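Participants wanted: table tidying and toy handling sessions at Brurkness

Brinine is looking for adults who can come to our rooms at Brurkness and spend part of a day putting ordinary things in order on a table. We need people for February, and if the places are not filled we will continue with the same call afterwards. You do not need any special skill. If you have ever cleared up after a child's meal, you already know most of the work.

We are interested in the moment when a table has been used for two purposes at once. A child eats there and also plays there, and then an adult must decide what goes first, the dishes or the toys. Many families have a strong opinion about this. We would like to see how people do it with their hands, and afterwards hear how they explain it.

What you will do

You sit or stand at a white table, as you prefer. On the table there will be a small number of things, for example a soft toy and a plate. You receive a card with a short task in simple words, such as "Make the table ready for dinner" or "Put the toy where a child will find it in the morning." You do the task in your own way and at your own speed. Then you put up your hand, we change the things, and you take the next card.

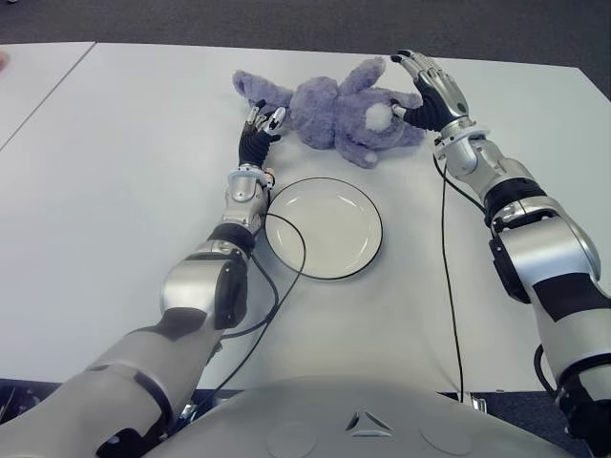 Brinine Home Objects Group, Brurkness

Some of the toys are soft and have long parts, like the ears of the purple bunny. We chose such toys on purpose. A block or a ball has few ways to be picked up, but with a plush animal people take the ear, the belly, the foot or the whole body with both hands, and each way gives a different result when the animal is put down again. Please do not worry about which way is correct. We do not have a correct way.

The dishes are the kind you find in any kitchen, and everything that goes on the table is cleaned between participants. The food part of the task is only imagined, so you will not handle leftovers or wet cloths.

One session takes 45 minutes. We ask each person to come for 3 sessions, if possible within the same month. After the last session there is a short talk with Shuk-fan Fu, in which she asks you why you made certain choices. For this talk there is nothing to prepare. If you prefer to write your answers and not speak them, please tell us when you apply and we will give you a form.

Who can take part

You should be 18 or older and able to use both hands without pain for the length of a session. Left-handed people are very welcome, because until now we have had too few. Parents, grandparents, nursery workers and babysitters are useful for us, but also people who live alone and have no toys at home at all. Your way of tidying is interesting in both cases.

You should understand written English well enough to read the cards. Cards in Chinese can be prepared if we know it one week before. Please write this in your application.

If you have a strong allergy to plush fabric or to dust, this call is perhaps not a good choice for you. Write to us first and we can discuss whether a session with only dishes is possible.

We cannot accept people who already took part in the autumn round at Dasinley, as many of the tasks are the same. I am sorry about this, I know that several of you asked.

What you receive

Participants are paid for each session they complete, and the payment is made on the same day. If you must stop after one session, you are still paid for that one. The exact rate is in the information sheet, which we send to everybody who applies. Travel by bus is paid back if you keep the ticket. We cannot pay for taxis, except when this was agreed before you travel.

There is tea, coffee and something small to eat in the waiting room. Children can not come into the session room, but an older child with a book may sit in the waiting room if another adult is with them.

Where and when

The sessions are held in Room 448 of the Chou Building at Brurkness. The lift is to the left after the entrance. The building has two doors and the one on the parking side is locked in the evening, so please use the street door if your session is a late one.

You can choose a morning, an afternoon or an early evening time. Saturday mornings are also offered, but they are taken quickly. Please arrive a little early for the first session, as there is a paper to read and sign. Short sleeves, or sleeves that can be rolled up, are best. Take off large rings and bracelets before you begin, as they catch in the fur of the toys.

How to apply

Send a short message to Hsin-yi Poon through the contact page and put "Table sessions" in the subject. Please include:

your name and a telephone number
the days and times which are good for you
which hand you write with
if you need cards in Chinese, or a chair with arms
any allergy we must know

No curriculum vitae is necessary. Hsin-yi answers within 4 working days. If you did not hear from her after this time, please write again, as some messages go to the wrong folder.

You may bring one soft toy from your own home to the last session, if you like. It should be clean, without batteries, and not so precious that you would be unhappy if a seam opens. You take it home with you the same day. Write the name of the toy's owner on a paper label, so it does not get mixed with ours.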